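Fakero
Search this site
Search jobs, stores, towns
Go

Table Setter and Bar Setup Assistant, Plirstead

Part-time, 21 hours a week, two openings

Fakero rents small tableware and bar kits for parties, showers and office events. Our Plirstead workroom packs everything that goes out and checks everything that comes back. We need two people to lay out kits, match them against the order sheet and pack them.

The job reports to Rosângela Damasceno, who runs the workroom. Shifts start at 6 in the morning and end before lunch, except in November, when there are some afternoon hours too.

What you will do

1. Read the order sheet and pull the pieces from the shelves.

2. Lay the pieces out before packing. A drinks order can include a bottle rack, small capped bottles, a tray, a bowl for ice and a scoop, plus lemons or other garnish. Keep bottles upright in the rack and leave space between the pieces so the next person can check them. Wire racks bend easily, so lift them from underneath.

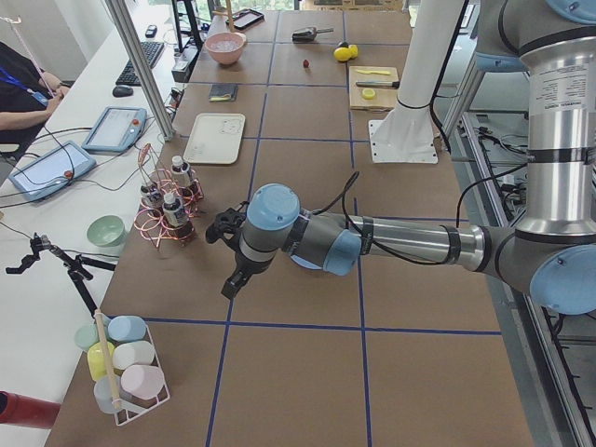
3. Check each piece for chips, dents and missing caps. Put damaged pieces on the repair shelf with a note.

4. Wrap, box and label the order. Glass and ceramics go in divided boxes. Trays go in flat, with paper on both sides.

5. Wash and dry returns and put them back on the shelves.

What we are looking for

You should be comfortable standing for a full shift and able to read a printed list in English. Careful hands matter more to us than speed. Experience in catering, retail stock or a restaurant is useful but not required. We train new people for 2 weeks, paid at the full rate.

You will need closed shoes. Aprons and gloves are provided.

What we offer

Hourly pay, posted at the workroom and confirmed in writing before you start. Paid breaks. Free parking behind the building. Staff discount on rentals after the training period.

How to apply

Send a short letter and your work history to Lindalva Coutinho, Hiring, Fakero, Plirstead, or leave them at the front counter before noon. Please say which mornings you cannot work. Applicants we want to meet will be asked to come in and lay out one sample order.

Recent openings
Delivery Driver, Lendance
Linen Sorter, Plirstead
Front Counter Clerk, Nwachukwu Road
Weekend Dishwasher, Lendance

Contact us | Copyright Fakero | Back to top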